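Minutes, Norby Student Robotics Club
Last updated: Feb 11, 2025

Present: Fatima Msimang (chair), Leonilde Rocha, Zulmira Frade, Kiri Mudgway (minutes)
Apologies: Albertina Serrano, who had the agenda

1. Previous minutes
Approved after Leonilde asked that "heated" be changed to "thorough."

2. Packing task
Zulmira reported on the two-handed task for the July showcase: pick up the small green-and-white 999 box, put it in the pink storage box, close the lid. The pink box stays open at the start of every run, lid folded back. Fatima had suggested starting with it shut and was outvoted. 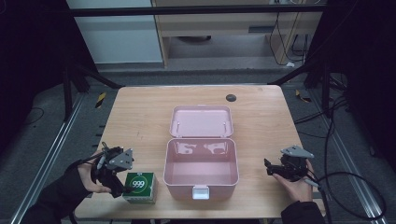 Leonilde wants both grippers kept on the task the whole time. At present the right hand tends to wait around like a guest at a wedding. Zulmira will write out what each hand does, on one page, in words a freshman can follow. The target for the showcase is 8 clean runs in a row. The best so far is five, and Kiri wishes it minuted that she was holding the grippers.

3. Finger pads
The padding on one pair of fingers is peeling along a seam on the left and chipped at the tip on the right. Fatima asked if it could be glued. Zulmira said it had been glued. Replacement pads to come from Stuvedico, delivery in 6 days, a figure received with some laughter.

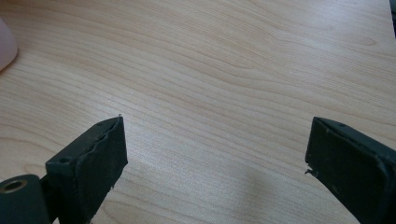 4. Table
There are marks on the tabletop, including a couple of short dark ones near the middle. Leonilde believes they are pencil. No one present owns a pencil. Kiri to try an eraser before anyone tries solvent. The other finger pads were looked at under this item as well, and they are fraying too and lifting along the top edge. The order in item 3 is doubled.
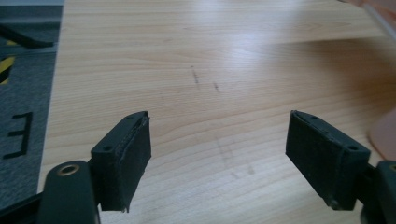
5. Any other business
Drota has not answered our email about the showcase room. Fatima will send it again with a friendlier subject line. Albertina to bring the agenda next time, or a copy.

Contact: Kiri Mudgway, club secretary | © Norby Student Robotics Club | Back to top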